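1/ The autumn round of sampling in the Villanueva estuary finished yesterday, 30th October. We took water at 20 stations, from the weir at the top down to the outer channel. Short thread on what we did and what we still don't know.

2/ The survey looks at nutrients and salt, and how both change between the river and the sea. We also take a mud core wherever the bottom is soft enough. The upper stations are the slow ones, as the boat can only reach them near high tide.
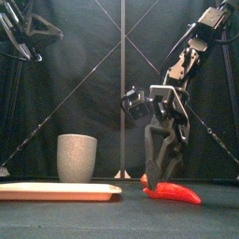 3/ We came back with 240 water bottles and 77 cores. The bottles were filtered on the day and frozen. The cores are in the cold room at Jikano and will be sliced over the next few weeks.

4/ Nitrate near the weir was higher than in the January round. That was a dry winter, and this time we sampled four days after heavy rain, so I wouldn't read much into one comparison. The outer stations hardly changed.

5/ Seagrass next. The bed off Flirnulport is still there and its landward edge is where it was on our last map. The seaward edge is harder to place. The water was cloudy and the divers could see less than a metre in front of them.

6/ We laid a 315 metre line across the bed and recorded cover at fixed points along it. Cover was patchy in the middle, with bare sand where boats have been anchoring. I'll post the map when Marcelino Bustamante has checked the positions. 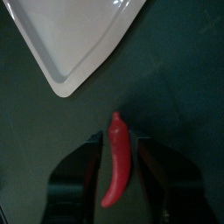 7/ What went wrong

The salinity logger at the Vuvura bridge stopped recording in the second week. The battery was fine and the memory wasn't full, so it's gone back to the maker. We have hand readings for that stretch, but only at high and low water.

8/ Two stations on the east bank had to be moved because the old landing is fenced off. The new ones are close by, but they sit in slightly deeper water. They'll be marked as new stations in the data – please don't join them to the old series.

9/ The question I get most is whether the estuary is getting better or worse. Oxygen in the lower channel has been steady. The upper creeks still drop on warm nights in summer, and an autumn survey can't tell you anything about that.

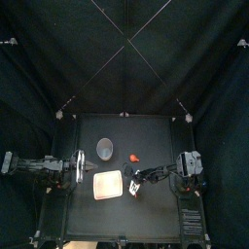 10/ Cyrill Reisinger asks whether the creeks could have loggers left in all summer, as spot readings by day will miss the low point before dawn.

11/ Yes, and we've asked for the money. Three loggers would cover the creeks that matter most. They need cleaning every fortnight in warm weather or the sensors foul, so most of the cost is boat time.

12/ Bottle results should be back from the lab in January. The cores will take longer. Station positions and the hand salinity readings go up first, with the seagrass map after that.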